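Trovereck kitchen arm: README for the shopping list

I keep this file so Viola Cattaneo and I stop buying the same thing twice. It covers what we spend on the tabletop setup, what's on order and what I'd put off. Last edited 2024-02-07.

Budget for this round is $1000. Spare finger pads from Clistemthorpe are $185 a set, and I want two sets — the January ones went fast! Cable clips are $18, fine, just get them.

Please don't order a second arm stand yet. Gilang Tuhumury is still waiting on the Nirnuma quote.

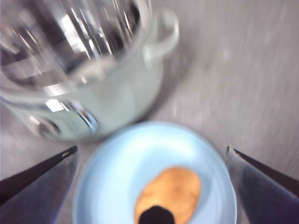
Next up is the wrist camera, my biggest wish. I'd like one with a shorter exposure, and I'd pay for it before any new cookware. Look at the glass pot behind the blue plate: the outline is all soft streaks, and I can't read a thing on the silver fitting. Quotes go in quotes.csv, one row per item, prices with shipping.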